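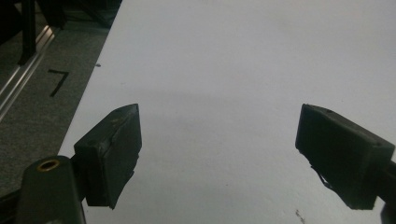

Dorottya Szalai squeezed the trigger and the fingers came together with the small clap she had already learned to love.

"Don't clap it," said Geert Kramer from the floor, where he was lying on his back under the table with a roll of tape on his wrist. "It'll learn to clap."

"Would that be so bad?"

"For eggs, yes."

It was her first Thursday at Jornness and she had recorded 14 demonstrations before lunch, every one of them a teaspoon going into a cup. She was supposed to find it dull. Vega Iglesias had warned her on the stairs that people found it dull. But there was so much in it! You came down on the spoon from the left, or from the right, or a bit too high so that you had to stop and think again, and all of that went in. Even the thinking went in — a little hover, half a second long, that Ova would one day pick up and do as well, without having anything to think about.

Ova was the learner. Ova lived upstairs on a rack and had no hands yet. The hands were coming from Wemel in June, if Wemel answered its mail. Until then Ova had Dorottya's.

"What are we at?" Vega called through the door.

"1,269," said Geert.

"With the spoons?"

"With the spoons."

Dorottya moved to station 7 after lunch. Station 7 was towels, later, but first it was what Geert called airs: you held the gripper open over the white table and did nothing for the length of a recording. She did one, then another. She looked at the two black fingers and the wide pale gap between them, and found that she was holding her breath.

"Why do we teach it this?" she asked.

Geert slid out and sat up. He had dust in his eyebrows. "The first Ova, the one Echeverri paid for, only ever saw people picking things up. So it picked things up. You'd set it in front of a bare table and it would go down and grab and grab. Fidelina couldn't watch. She used to put a sponge out for it."

"That's terribly sad."

"It was a very clean sponge."

She laughed so hard she spoiled the recording, and had to mark it and start again. Then she did the next one properly. She let the gripper drift a little, the way your hand drifts when you're standing at the kitchen counter and can't remember what you came in for. She tried it patient. She tried it curious, tipping the fingers forward by a hair. Could a thing like that come through? She badly wanted it to.
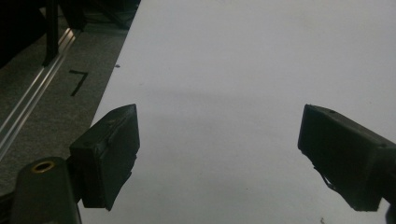 Station 7, fingers open, nothing to pick up.

By four she had done 24 of them and her forearm was buzzing. Fidelina Agudelo came down with the laptop under her arm and played them back, one after another, standing up, with her coat still on.

"You wait differently from Geert," she said at last.

"Is it wrong?"

"No, no. Geert waits like a man at a bus stop. You wait like somebody's about to hand you something." She played one again, then a third time, and grinned. "I want more of these. Can you do more?"

Dorottya already had the gripper up. Under the table Geert started humming, and she held the fingers open over all that white, and waited for the beep.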